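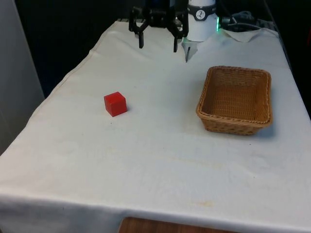

Off-white cloth, wicker basket, one red cube.

Filed under: Home & Habits / Small Storage

I have never trusted a basket to fix anything. People who write about tidying love them. Your hall is a mess? Basket. Kids' stuff all over the rug? Basket, a bigger one. What you get, in my experience, is the same mess with a handle.

So I was not an easy sell on the low wicker kind, the rectangular ones with sloping sides and a braided rim. Jailson Macedo has been telling me for months that shape is the whole point. His argument is that a deep basket swallows things and a shallow one shows you what you own. He keeps one for keys and one for mail and says he hasn't lost a bill in 2 years. I have seen his desk. I have questions.

Still, I gave it a try in November. I bought one from Lado for 11 dollars, in a honey brown much like the one in the photo, and put it by the door with a rule: anything small left on the table goes in at night. Blocks, pens, batteries, the odd screw.

The first week went fine. By the third week it held a tape measure, a dead flashlight and around 100 rubber bands, and I had gone back to leaving my keys on the counter. I don't blame the weave. But I do think a container with no job ends up with every job.

The cloth is another matter. I'm fonder of a plain off-white tablecloth than I probably should be, and small bright things really are easier to spot on one. A red cube on pale cloth, you'd find that half asleep. On my old patterned cloth from Tultum I once spent a whole evening looking for a button.

What the stores leave out is the upkeep. Pale cloth marks if you look at it wrong, and the marks go yellow or tan and stay that way. I've tried soaking, sun, and a paste Ankit Dubey swears by - the paste did the most, meaning it made the stain wider and lighter. I don't iron mine either. A few wrinkles never hurt a table.

Would I buy the basket again? Maybe, for bread. The cloth I'd keep, stains included.

Related posts
- The Skultholm shelf, one year later
- Do drawer dividers do anything?
- A tablecloth from Guimarães and what it cost me in laundry
- Three ways I failed to label the pantry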